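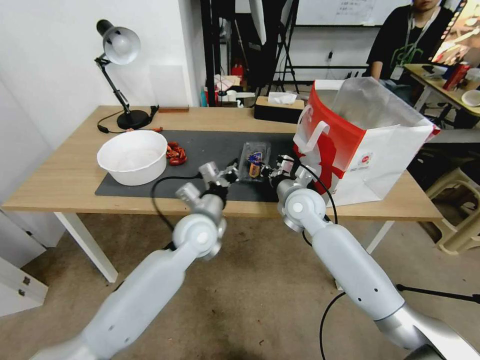
Jondalier on a two-arm cell: the right gripper reaching for a packaged item on the work mat.

Jondalier 6
Grasp planning and two-arm coordination software

Jondalier takes camera input, decides what can be picked up, and tells two arms how to go about it without hitting each other. The third part took the longest.

It was written for benches that look like benches. You can leave the desk lamp where it is. Add it to the keep-out map once and both arms will plan around it, along with the tissue box and whatever else has taken up residence.

What's in the box
There is no box. You get a download link and a license key, which covers one cell with up to two arms.

Perception
Segments items on a mat or tabletop from a single head-mounted view. Clear plastic wrap is handled by the Eltetti module, included since November. Before that, shiny packaging was described in our manual as "a known area of interest."

Planning
Both arms share one plan. If they want the same airspace, one waits. You choose which arm has priority; the default is the right, after a short argument in the office that Ognjen Mladenović won.

Soft containers
Bags with liners are modeled as an opening with a floppy edge. The planner comes in from above and keeps the wrist clear of the rim. Set the rim margin in millimeters. We ship it at 40, and people who lower it usually write to us.

Cable awareness
Tell Jondalier where the gripper cables run and it limits wrist rotation to suit. It does not tidy them.

Replay
Every attempt is logged and can be stepped through, including the ones you would prefer to forget. Logs are kept for 60 days unless you change the setting.

Requirements
Linux workstation with a discrete graphics card
One color camera, fixed or head-mounted
Arms with a position interface (Sarnow drivers included, others on request)
A reachable stop button

Not included
Arms, grippers, table, patience.

Updates and support
Current build is 86, released 29th April. Support questions go to Blagoje Radonjić, who will ask for your log file first, so you may as well attach it. Shehu users should read the migration notes before installing; the old calibration files will load without complaint and be wrong.

Request a trial key
Download the manual (PDF)
Release notes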